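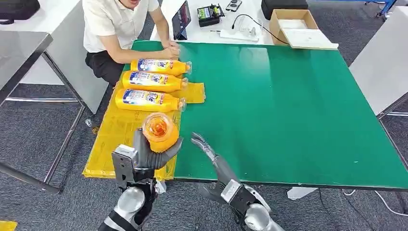 3.2 Labels and handling

I'll admit I got a bit obsessed with the labels! Glória Macedo and I had 26 detergent bottles to sort, and wear was what we argued over most (see Figure 2).
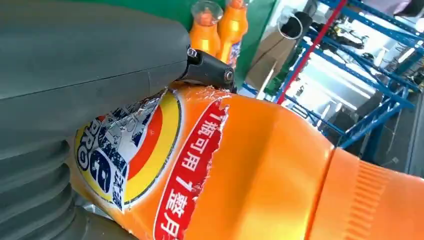

Figure 2. Torn label on an orange bottle; the red banner is frayed at its top end.

Sorting was done on the green table, with yellow plastic under part of the load, and we kept most bottles lying down. 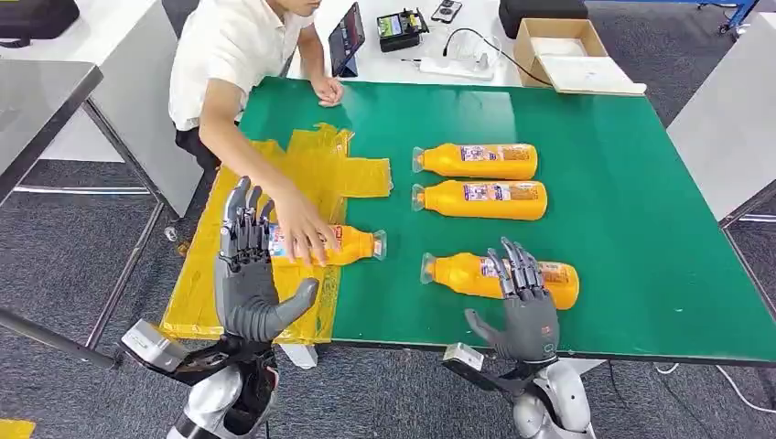 Figure 3. Four orange bottles on the table, one on the yellow bag.

Scuffs got a score from 2 to 6.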